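Chapter 2
Setting Up the Cell and Keeping It Honest

After reading this chapter you should be able to:
home the arm and check its zero
clean and inspect gripper fingers
write a log entry another person can use

An arm can be bolted down perfectly and still miss an apple. The cell we follow through this book, the Purnum grocery bench at Plavasbridge, spent its first November doing so with great confidence. The arm was sound. Its idea of where the table stood was not.

Most of your working life will go to small errors of this kind. The Loureiro checklist at the back of the book runs to 99 lines, and few of them are exciting. Start with the table. Then check the fingers, which collect sugar, grease and the occasional label. A dirty finger will pass 90 test grips and drop the next one in front of a visitor.

Keep the test objects dull and the same every time. Switching brands of soda halfway through a check is a fine way to lose an afternoon.

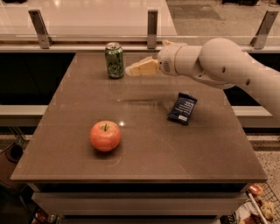
Soda can, snack wrapper and apple on the bench, with the arm at right in both views.

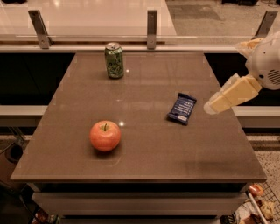
Stemico Technical Readers | 70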